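Home | Textiles | Household Practice | Index | Contributors

Clothes folding

By Rawan Tarawneh. Reviewed by Krystyna Ostrowski, April

Clothes folding is the practice of reducing a garment or household cloth to a compact, stable shape for storage, transport or display. It is normally the last step of the laundry cycle, after drying and, where used, pressing. The term covers flat folding, file folding and rolling. Hanging is usually treated separately, although most households combine the two.

Purpose

A folded garment takes up less volume than a loose one and keeps a predictable outline, so that several can be stacked or placed in rows. Folding also limits where creases form. A crease set along a deliberate line can be placed at the side or back of a garment, where it is less noticeable in wear.

Knitted fabrics are generally folded. The weight of a heavy sweater hung by the shoulders pulls the loops of the knit downward, and the garment lengthens over time. Woven shirts, jackets and pleated skirts are more often hung.

Preparation

Garments are folded fully dry. Residual moisture held between layers evaporates slowly and can lead to odor or mildew, particularly in closed drawers. Cotton is usually shaken once by the hem or shoulders and smoothed by hand from the center outward. Buttons are fastened at the collar and at alternate positions down the front. Zippers are closed so that the teeth do not catch on adjacent cloth.

The work surface should be at least as wide as the garment with its sleeves extended. Tables, ironing boards and beds are all used. A bed offers a large area at a low height, but its soft surface makes it harder to set a sharp fold, and its cover may shift under the hands. 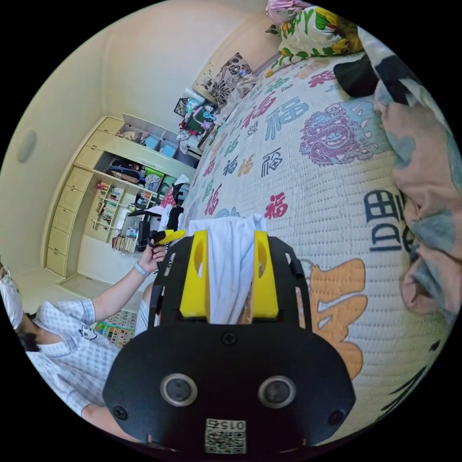 White cloth, gathered at the top and hanging.

Flat folding

In flat folding the garment is laid face down. One side is turned in toward the center line, and the sleeve is doubled back along the body. The other side is treated the same way. The resulting strip is folded in half or in thirds from the hem, and the piece is turned over so that the neckline faces up.

The width of the strip decides the width of the stack. Stores keep it constant by folding around a board, which is withdrawn before the final turn. Boards are made of plastic, card or thin wood. Hinged versions, in which side panels swing over to carry the cloth, are sold for home use under several names, including the Allby folder.

Towels and sheets are folded by repeated halving. Fitted sheets are handled by tucking the four elastic corners into one another, laying the sheet down as a rough rectangle, and then folding in thirds.
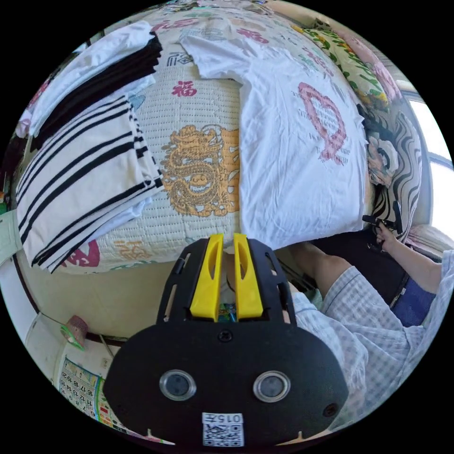 Folded striped cloth on a quilted bedspread.

Stacking

Stacks are built with the main fold facing outward. A folded edge gives a clean front and lets one item be gripped without disturbing the layers next to it. Heavy items go at the bottom. In most household stacks the practical limit is reached at 8 sweaters or a somewhat larger number of T-shirts, beyond which the lower pieces become difficult to remove and acquire pressure creases.

Sorting precedes stacking in commercial laundries. Common keys are owner, garment type, size and color. Pieces with strong patterns are easily identified from the edge alone; plain pieces are often marked with a tag or thread.

File folding and rolling

File folding continues the flat fold until the garment forms a small block that stands on its edge. Blocks are arranged in a drawer front to back, so every item is visible from above. The method suits thin cotton and synthetics and works poorly with slippery or bulky cloth.

Rolling is common in luggage. It produces soft curves in place of hard creases and fills irregular spaces. Military rolls add a turned hem, which is pulled over the finished roll to lock it.

Printed garments

Prints made with plastisol ink lie on top of the fabric and can crack if folded sharply and stored under weight. Stored in heat, two printed faces in contact may stick together. The usual advice is to place the fold lines outside the print, or to fold with the print outward and lay tissue over it.
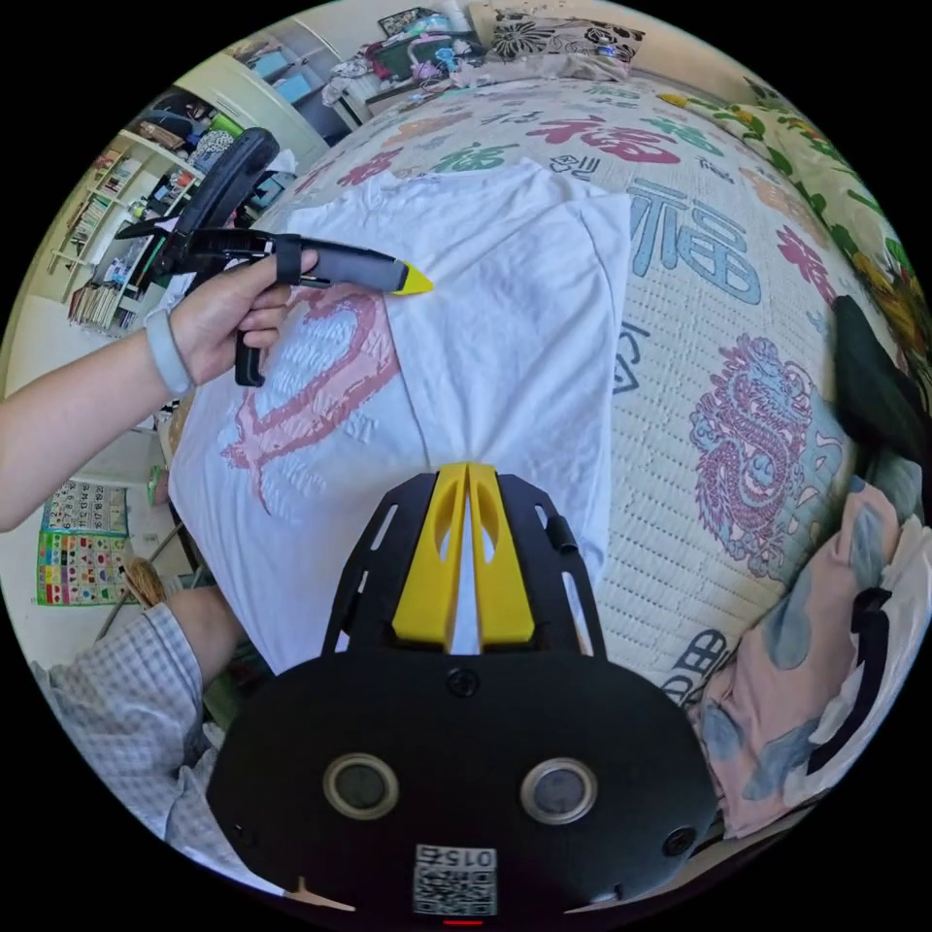
White T-shirt with a faded pink print, partly folded.

Commercial practice

Retail manuals specify folds by finished size. The manual compiled by Margarida Nogueira for the Skustum clothing stores gives 2 folds for each basic garment, one for shelves and one for tables. A hotel linen survey by Eduardo Bragança recorded 3,726 folded pieces and found that nearly 400 had been refolded before use, most of them fitted sheets. Roscoe Castellanos later applied the same method to hospital gowns.

Long-term storage

Natural fibers kept folded for long periods weaken along the crease. Museums pad each fold with acid-free tissue and refold at intervals along different lines. Household linens benefit from the same rotation, though tissue is seldom used for them.

See also: Ironing; Linen closet; Permanent press; Garment bag

Last updated: April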